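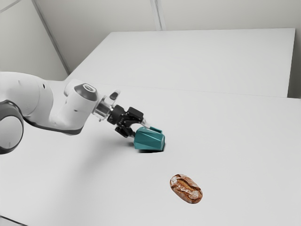
My local team, Undisdale, plays in a small hall with 200 seats, and for the last two seasons I have gone there almost only to hear the announcer. I know this sounds strange. Handball is fast and the seats are hard, and many people come for the goals. But I learned a good part of my English from sports commentary, and I listen to it the way other people listen to songs. So when I read that the league wants to try automatic commentary next season, made by a program called Kevska, I had a strong opinion before I finished the article. I do not want a program to tell me who scored.

I should be fair to the league. The teams in our division are poor, and many games are streamed without any voice at all. You hear shoes, the whistle, and somebody's child. For those games a program is maybe better than silence, and for a fan who cannot see the screen well it is surely better. I have a neighbor in this situation and I would not take it away from him.

My problem is with the games that already have a person. Rocío Robles has called Undisdale home games for 10 years, and she is paid very little for it, 60 dollars a night and her parking. She makes mistakes. Last winter she gave the same goal to two different players and corrected herself only after the break. Kevska would probably not do this. It would also not know that our goalkeeper, Rosalía Pacheco, had come back from a knee operation, and that when she went down in the second half and stayed down, the right thing was to say nothing. Robles was quiet for a long time. You could hear on the stream that the whole hall was quiet too. Then she said, "She's up," in a very small voice, and I will remember it longer than the score.

I heard the demonstration of the program also. Soler, the company that sells it, used a recording of our game against Vokau. The names were clear, the numbers were correct, and each goal received the same excitement, the first one and the last one. A goal which ties the game with a minute left should not sound like a goal in the fourth minute. Maybe they can repair this. I suppose they can turn up the excitement by the clock. But a listener feels when somebody is surprised, and I do not see how you can be surprised by the clock.

Some friends tell me that I am sentimental, and that young fans watch with the sound off anyway. It may be so. Still, the stream of that Pacheco game had 96 comments under it when I looked in September, and a good number of them were about the voice.

My proposal is modest. Let the league use the program where the microphone is empty today, and write into the rules that a club with its own announcer may keep her. And pay Robles more than 60 dollars — she drives from the other side of the county, in the snow too.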